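Unit Prices Belong on the Package

For most of my working life I have written specifications for retail labeling, and for most of that time I have accepted the shelf edge as the natural home of the unit price. I no longer accept it. The price per ounce, or per hundred grams where that is the custom, should be printed on the package by whoever fills it, or failing that, on the receipt by whoever sells it. The shelf tag is the worst of the available carriers, and the rules as usually drafted treat it as the only one.

Consider what a shelf tag has to do. It has to be present, it has to be under the right product, it has to match the price in the register, and its unit has to match the unit on the tag next to it. Each of these is a separate point of failure. In February I checked 2,237 tags in the stores of a regional grocery chain, Brollis, which gave me access on the condition that I share the results with its pricing group. I recorded 178 tags on which the unit price was missing, was computed from an old net weight, or was stated in a unit different from that of the adjacent competing product. I did not record tags that were hard to read, as I had no consistent test for it.

The third category deserves the most attention. A tag that gives price per pound for one cracker and price per ounce for the next is accurate in both cases and useless in both cases. A shopper can divide by sixteen, but the purpose of the tag was to remove the division.

Small single items are where the system is weakest. Candy, bars and wrapped snacks are sold from counters, clip strips, end displays and bins, and most of the rules I work with exempt at least some of these fixtures. The exemption was written for practical reasons: a clip strip has no edge to hold a tag. The result is that the products with the highest price per ounce in the store are the ones most likely to carry no unit price at all. Once such an item is in the basket, the wrapper is the only source of information the shopper has left, and the wrapper gives a net weight in the smallest type the law permits.
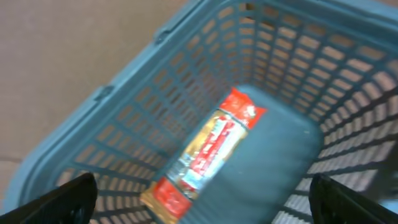
A single wrapped snack in a shopping basket. The shelf tag stays behind.

The usual objection from manufacturers is that they do not set the retail price. This is correct, and it is a real limit on what can be printed at the filling line. But it is an objection to printing a price, and there is a good deal more to a unit price than the price. The package could carry the quantity in a fixed, large format, in a standard position, together with a divisor - the number by which the shopper or the shopper's phone divides the selling price to reach the price per standard unit. Grumora, a packaging firm I have done contract work for, tested a version of this on a line of dried fruit pouches. The divisor occupied a box 36 millimeters wide on the front panel. The added cost was one plate change, made when the plates were due for replacement anyway.

I would not claim that shoppers want to do arithmetic in an aisle. Most do not, and I usually do not either. The argument for the divisor is that it fixes the unit. If every cereal box states its quantity on the same base, the store's software has only one base to work from, and the mismatch between neighboring tags disappears at the source. 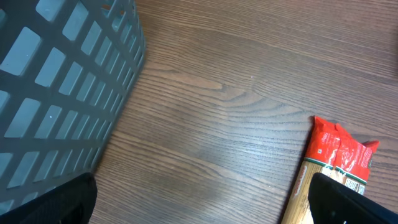 The second objection concerns space. Small packages have little free surface, and what there is has been claimed already by ingredients, allergens, storage advice, a barcode, a recycling mark and the brand. I have some sympathy here. A wrapper with a printable face of 30 square centimeters cannot take another mandatory panel without losing legibility elsewhere. For packages under a set area, then, the duty should pass to the receipt.

Receipts are an odd omission from the current rules. The register already holds the price. In most systems it already holds the net quantity, because the shelf tag software draws on the same item file. Printing a second figure after the price requires a change of template and, in older installations, a wider field. Wattimena, a maker of point-of-sale software, has offered the function for several years as an option that is off by default. Its documentation gives it half a page.

The receipt figure comes too late for the purchase it describes, and I have heard this given as a reason to dismiss it. I think it is a weak reason. People buy the same groceries again and again. A household that sees on paper what it paid per pound for coffee, in a form it can keep and compare with last month's, is in a better position at the next purchase than one that glanced at a tag and forgot it. The receipt also travels between stores, and a tag cannot. Comparison between stores is where the larger savings lie, and shelf tags do very little for it.

There is a further benefit for enforcement. An inspector who wants to verify shelf tags has to walk the store. An inspector who wants to verify receipts can buy a basket of goods and check the figures at a desk, with a scale if net weight is in question.
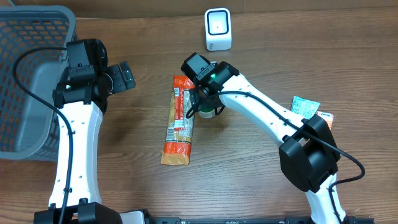
Goods can be checked at any table once they have left the store.

I should state the case against my position as fairly as I can. Standard units suit products that are alike and suit others badly. Price per ounce says nothing useful about a concentrated detergent set beside a dilute one, and it flatters any canned vegetable packed in a lot of water. Lallex, which sells concentrated cleaners, has argued for price per use, and for that category I agree with it, provided that a use is defined by someone other than the seller. Drained weight should be the base for canned goods. Paper products need a base of area, and sheet count should be dropped altogether. These are problems of definition and they exist on the shelf tag today. Moving the figure to the package or the receipt neither solves them nor makes them worse.

The draft rule now open for comment in my state addresses the type size of shelf tags and leaves the rest alone. Larger type is welcome. It does nothing for a tag that is missing, and it does nothing for the counter display. Comments close on 25th July, and mine asks for three changes: one base unit per product category, a quantity box on packages above the minimum area, and unit prices on receipts for everything else.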